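4. Setting up the Cedia label maker

Before you start

The box claims you will be printing in a minute. Allow longer. The battery needs a full charge first, and the quick-start card leaves out the tape check in step 3.

You will need the printer, one roll of tape, the charging lead and a table with a bit of room. The Skatport app is optional, whatever the card says. Everything below can be done from the buttons.

1. Charge the printer until the light stops blinking. The makers say 3 hours. Ours took most of an evening.

2. Slide the catch and lift the lid. Take out the card spacer and throw it away.

3. Check the tape. The end should stick out a finger's width and lie flat. If it curls, trim it square with scissors.

4. Drop the roll in with the printed side up and close the lid until it clicks.

5. Hold the power button and pick your language. The menu goes back to its first choice if you wait too long, so have your finger ready.

6. Set the print strength to 6. The factory setting is 8, which is sold as "extra crisp" and mostly smudges small letters.

7. Print one short test label and leave it alone for a moment before touching it.

Note: Gautier rolls are advertised as a perfect fit. They do fit. They also feed slightly to the left, so leave a wider margin on that side.

Note: A roll is meant to give 170 labels. That figure assumes very short words. If you are labelling jam jars with the fruit, the month and the name of whoever made it, buy a second roll.

Caution: Do not pull the tape out by hand while the printer is running. Wait for it to stop, then press Cut.

Caution: "Dishwasher safe" on the tape packet should be read with some doubt. Vilém Skála put a set of labelled tubs through a normal wash in June and half the labels came off in the filter. Wash by hand, or accept that you will be printing them again.

If the print is faint, clean the head with a dry cloth and go back to step 6. If it is still faint, the Rurness help page will tell you to update the app. Try a fresh roll first.

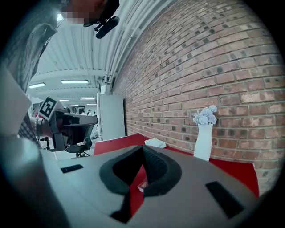
Fig. 4. Red tabletop and small red-and-white object, seen through the notch.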